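Grenditz: desk speaker and small cylinder notes

README, last touched 04/10/2019

Hi! This folder is where I keep everything I know about the small round things that live on my white table. Grenditz started as a list of chargers I kept losing, and then Siv Forsberg asked if she could borrow it, so I tidied it up and gave it a name. It's still mostly a list.

What's in here

notes.txt is the main file. It has 190 lines, one object per line, and the columns are name, color, shape, where the opening is, and a free comment. I write the comments late in the evening and some of them are grumpy, sorry.

ports.txt is shorter and covers only the things with an opening low down on the side. I split it out after Tyra Bråten and I spent a whole lunch arguing over whether "bottom" meant underneath or just near the base (it means near the base now, underneath has its own word, please use "under").

old/ is old. Roald Solheim's first version is in there, with his spelling.

How I fill in a line

Stand the thing upright on the table and turn it until the opening faces you. Then write down the shape of the body first and the opening second. If the side wall tapers, say so, even if it's only a little! I skipped that for the first 19 entries and had to go back and redo every one of them.

Colors are plain words. Black is black, and I don't want "graphite" or "midnight" in there. Scuffs go in the comment column, with a rough idea of where they are, which helps a lot when two black cylinders end up in the same drawer.

If you can't tell what an opening is for, put "port?" with the question mark and move on. There are seven of those right now and I'm fine with it. Please don't guess a connector type from the outline alone, I've been wrong that way more than once.

Known problems

The table is white and glossy things show up badly against it in my notes, because I start describing reflections. Matte things are easier. Also, Helge Moen's entries use commas inside the comment column, so if your import breaks, look there first.

The Callix and Öberg lines are missing their comments. I lost them in November moving to the new laptop, and I'll retype them when I find the paper copy.

Using it

Take whatever you like. If you fix something, mail me or Nadège Caron and one of us will merge it, usually within a week or so. Adding lines is welcome too, just put them at the end and leave the order alone.
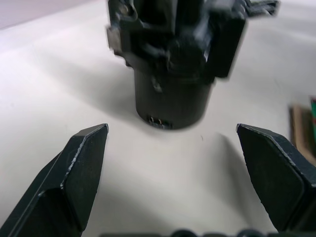
Black cylinder, slight taper, small rectangular opening near the base. Entered as "port?", scuffs upper left.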